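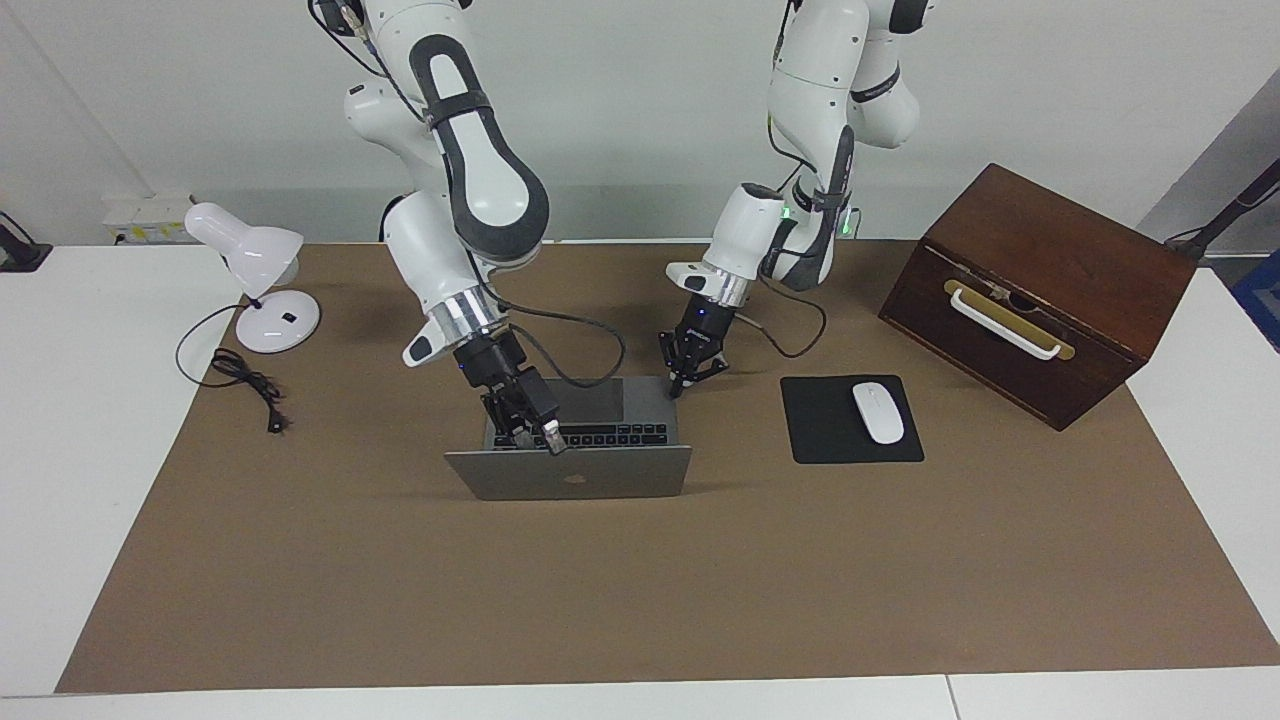
Stornex publishes bench rules for two-arm work cells

February 11, 2020

Print | E-mail | 12 shares | 4 comments

Stornex has issued a code of practice for two-arm robots working over tabletops at its Vurncombe site. The rules take effect in July and cover cells that handle office and household items.

Each cell must have a marked work area with a clear border on all sides. Loose power cords are to be coiled and logged before a run. When one arm is in contact with an item, the other must hold position or move at no more than 100 millimeters per second.

"Most of our stops came from cables and from the idle arm," said Karim Nassar, who edited the text. The draft drew on more than 390 incident reports.

Emília Sokol of Brabec, which supplies the site, said the speed limit was workable - but that the logging rule would add time to short runs. Comments close before the rules take effect.

Contact | Copyright 2020 Sostidley Trade News | Back to top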